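About Naliteo

Naliteo writes software for robot arms that handle soft and awkward things. We do planning, perception and the tools that hold the two together.
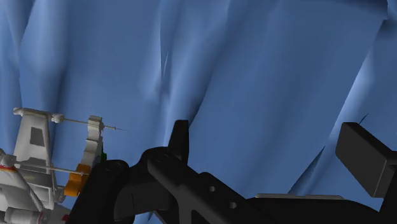

The company was started by Tadeusz Sadowski and Abdelilah Bouazza, who met while working on packing lines in Uredport. Both had spent too many evenings fixing motion programs that broke when a supplier changed a bag or a cover sheet. They wanted software that could be tested against that kind of change before it went to a customer. There are 68 of us now, most of us still in Uredport.

What we make

Hovix is our planner. It takes a model of the arm and the gripper, a goal, and whatever the perception side knows about the workspace, and returns a path the controller can follow. It replans while the arm is moving. Cloth is the hard case, because its shape changes as soon as something touches it, so a plan that was fine a moment ago may need to be thrown out.

Kovalchuk is our simulator and test runner. Engineers use it to set up a workspace with draped fabric, rigid parts and a gripper, then run the same task over and over with small changes to the lighting, the folds and the starting pose. The standard suite has 642 test setups. Every change to Hovix is run against all of them overnight, and a change that makes any result worse goes back to the person who wrote it – this includes the founders.

We also maintain 3 smaller tools for camera calibration, log replay and gripper modeling. Customers get the source for these.

How we work

We have one planning team, one perception team and one tools team. People move between them, usually after a year or so. New engineers spend their first weeks reading failed runs in Kovalchuk and writing up what went wrong. It is slow work and it is how most of us learned the code.

A simulator does not get everything right. Friction and fabric stiffness are the parts we trust least, so each release is also run on real arms in our lab for 200 hours before it ships. The release notes list the cases that still fail. The current notes were posted 07/01/2025 and the next set is planned for October.

Working with us

Most of our customers build packing or laundry equipment and have their own controls staff. We do not sell arms or grippers. If you have a task in mind, send us the gripper model and a few recordings of the task being done by hand, and one of our engineers will write back with questions.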